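The Slow Business of Breeding Shrimp at Home

When Charoen Sombatkul brought home his first dwarf shrimp, he put ten of them in a tank together with his tetras. After one month he could find two. "I thought they were hiding," he told me. "I was still looking for them in December."

His story is a common one among people who come to shrimp from fish. The animals look easy. They are small, they eat the film that grows on leaves and glass, and a colony does not need much space. But a tank which is comfortable for fish can be a hard place for a young shrimp, and most beginners learn this only after they have lost some.

Charoen now lives in Ustdale and keeps 36 tanks in what used to be his dining room. None of them has fish. He told me the first rule is to wait. He fills a new tank, plants it with moss, starts a sponge filter and then leaves it for 40 days before any shrimp go in. Visitors find this strange, he said, because the water is clear after the first evening. Clear water tells you very little. The bacteria need time, and so does the thin layer of algae that the babies will eat.

The sponge filter is important also for another reason. A newly hatched shrimp is about the size of a comma, and an ordinary filter with an open intake will pull it in. If you already own such a filter you can keep it, but cover the intake with fine sponge or steel mesh and rinse this cover often. 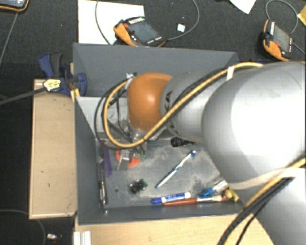 A deep gray bin of small tools and stationery.

Sunee Sangkhawat breeds on a larger scale. Her shop, Sangkhawat, sells only shrimp and plants, and last year she counted nearly 1,000 young from one line of deep blue animals. She kept 351 of them. The others were too pale or had clear patches on the back, and she sold them cheaply as a mixed group. Many people do not like this part of the work, but without it the color becomes weaker in every generation, and after some time you have brown shrimp again.

I asked her what kills most shrimp in the homes of her customers. She answered at once that it is the water change. People take out half of the water and pour in cold water from the tap. The shrimp try to molt too early and they die during the night. Sunee changes one tenth each week and lets the new water drip in slowly through an air line. It can take the whole afternoon.

Food is the other trouble. A small colony needs a piece of food no bigger than a lentil, two or three times a week, and what is left after a few hours should be taken out. Charoen gives his shrimp boiled spinach and dried oak leaves, and when he travels for a week he gives them nothing.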